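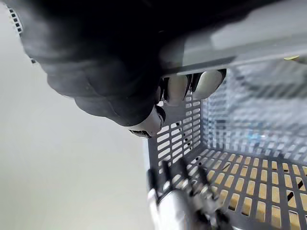

## Laundry, and the year I quit folding everything

May 13, 2019

So I moved apartments in December and somehow brought along 20 black t-shirts. I know because I finally dumped every last thing I own onto the bed and sorted it, which took most of an evening and two pots of coffee. I'd been putting this off for months! My closet rod had started to bow in the middle and I kept telling myself it came that way.

Anyway, laundry. I grew up in a house where everything got folded. Dish towels in thirds, socks in those tight little balls that wreck the elastic, fitted sheets in a shape my mother could do in her sleep and I have never once managed. I did it her way for years and mostly what I had to show for it was a chair. You know the chair. Clean clothes go on it Sunday night and you get dressed off it until the next load.

Then my friend Thaís Amaral came to stay for a weekend and watched me refold a pile of gym shorts I'd knocked over, and she asked me who they were for. I didn't have an answer. She doesn't fold anything that won't wrinkle. Underwear, pajamas, workout stuff, it all goes in bins, straight from the dryer. I thought that was kind of wild and then I tried it and I'm never going back.

What I do now:

- Stretchy stuff and pajamas get tossed in a bin. If I can find it with one hand in the dark, that's organized enough for me.
- Shirts for work go on hangers while they're still a tiny bit damp (this saves me ironing, which I hate).
- Towels I still fold, because I like how they look on the shelf, so sue me.
- Sweaters get folded too, but big and loose, in half and in half again.

The sweaters were a hard lesson. I had a ribbed one from Atby that I loved, a gift, and I hung it all winter and it grew shoulders. Two little points, like I'd left the hanger in. I tried steaming them out, I tried washing it again and laying it flat on a towel on the kitchen table, and it sort of worked, but now the hem flares and I only wear it to take out the trash.

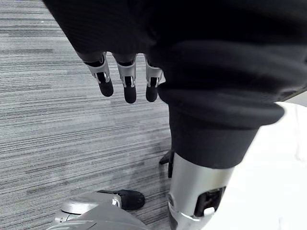 *Black ribbed fabric. Fold it, please!*

The other big change is that I quit washing things so much. Jeans can go a long time, longer than you think. Same with sweaters if you wear a shirt underneath. I keep a hook on the back of the bedroom door for the worn-once pile, and that hook has done more for me than any closet system. I did look at the closet systems, by the way. Riltow has one with pull-out trays that I stared at online for a week, but I rent, and I'm not drilling into that wall and then explaining it to my landlord.

Detergent: use less. My machine has a line in the cap and I fill to below it and everything comes out fine, plus my towels stopped feeling like cardboard. I also gave up dryer sheets and I don't miss them.

Still haven't solved socks. I bought a pack all the same color so they'd match no matter what, and they've faded at different speeds, so now I have gray ones and less gray ones. If you have a sock method, leave it in the comments. Next week I want to get into the linen closet, where I'm pretty sure I'm storing a comforter that belongs to my sister.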